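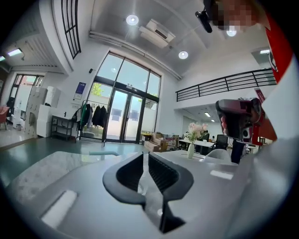

The marble-pattern top has to go back where it was before Monday, according to the note from Dudek, and the green floor must not be dragged on again. Fair enough on both. The floor was the first thing I wanted to write down anyway.

Friday, May 24, 2024

Big room, setup and surfaces. Entry continues from the January pages, which are in the other binder.

Floor first. Dark green, glossy, and it shows everything. The tall window in the far wall puts a long reflection across it, and with the light low you can see every scuff. Found two short scuffs on the side nearest the storage closet and one long one that I think is ours from January, when we moved the shelving. Rubbed the short ones with a dry cloth and they came up. The long one did not. Tried the Merkow cleaner, diluted, on a patch the size of my palm. Better, but the patch is now duller than the floor next to it, so I stopped there. Do not use Merkow on this floor at full strength. I would not use it diluted either until somebody has asked Pinder what the finish is.

Table. Pale gray marble pattern, curved edge. I like working at it more than the square ones because you can stand closer without a corner in your hip, but things roll off a curve when you set them down near the edge. Lost a marker and a tape roll that way this morning. Put a strip of felt down on the side where we keep small parts. The strip is tacked at the ends only and should lift off clean.

Checked the top for level with the short level. Slightly low toward the doors. One folded card under the foot fixed it. The card is a stopgap – a proper foot is on the Lurnoritz order, along with the felt pads for the chairs.

Light. The room is bright all day with white walls and that much glass. Good for sorting, bad for reading labels on anything shiny. By late morning there was glare on the tabletop strong enough that I was turning every packet to read it. Moved to the other side so my back was to the window and that was worse, my own shadow fell on the work. Best position was side-on to the glass. I marked it on the floor with low-tack tape, which has to come up at the end of each day.

Measured the glare band on the table at three times. 105 cm long at the first check, shorter at the second, gone by the third. No point making a table of it. It moves off on its own after lunch, so label work goes in the afternoon and anything done by feel goes in the morning.

Sorting. We had 200 packets from the Pinder delivery to go through. Got 40 done before the break and the rest after, so the afternoon is much faster. Five packets had split seams. Those are in the tray marked HOLD on the closet shelf, not in the bin. Please leave them there until the claim is sent.

Doors. The glass double doors under the window are the only way out on that side and the pair should stay clear. I had cartons standing in front of the left one for an hour and moved them after a reminder. New spot for cartons is along the side wall, stacked two high at most. With the doors closed the room gets warm by three. With one open there is enough of a draft to move loose paper, so weigh the sheets down. The heavy tape dispenser works.

Sound. High ceiling, hard floor, white walls. Two people talking at normal volume at opposite ends is tiring after a while. Not fixing that today, but if there are spare blankets in the closet I would hang one along the side wall and see.

Left to do:
Ask Pinder about the floor finish
Foot for table, Lurnoritz order, check it went out
Claim for the split packets
Put table back (see Dudek note)
Lift floor tape

Lifting the table, for whoever does it: take it by the underside, one person at each end, and walk it. The top is not as heavy as it looks but the curve leaves you without a good grip, and my first try slid. Gloves with rubber palms are in the second drawer. I put the felt strip in the same drawer after I took it off. Floor tape is still down as I write this, will pull it when the last cartons are out.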